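Washing fleece without ruining it – what am I doing wrong?
4 replies · 348 views

maplehollow
Hi all! I've had the same fleece throw on my couch for years (it's from Dakeo, if anyone remembers them) and I love it dearly, but since last winter it has gone from soft to a bit crunchy. I wash it warm with the towels, usual detergent, a good slosh of softener, then tumble dry on medium. My sister says the softener is the culprit. My mother says I'm not using enough of it – so you can imagine what holidays are like. Can it be rescued?

Guangming Dai
Your sister is right, I'm afraid! Softener coats the fibers and they clump together. Wash it alone, cool, with half your usual detergent and a cup of white vinegar in the rinse. You may need to do it twice.

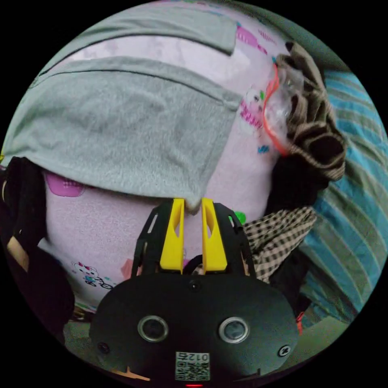 Drying matters even more than washing, in my experience, and medium heat is too much for most fleece. I gave up on the dryer altogether and now hang everything on the line in the back hall, even in November when it takes forever. A plain gray fleece cloth like the one in my picture is a good thing to practice on before you risk the throw you love, and when it's dry you can go over it gently with a soft pet brush to lift the pile.

tuppence_70
I'm going to disagree with Guangming a little, with great affection. I line dried mine for a whole year and it always came out stiff. Ten minutes in the dryer on no heat, with a couple of clean tennis balls, fluffs it up beautifully. Agree about the vinegar, though!

quiltsandcoffee
Please, please stop washing it with towels, whatever else you do. All that lint goes straight into the fleece and never leaves.

maplehollow
Oh dear, the towels! Thank you all so much. Vinegar is in the cupboard, so it's going in tonight by itself, and I'll try the line first and then the tennis balls if it comes out stiff. Not a word to my mother, please.

181 likes · Share
Last updated: November
Contact · Copyright Pliltis Home Forums · Back to top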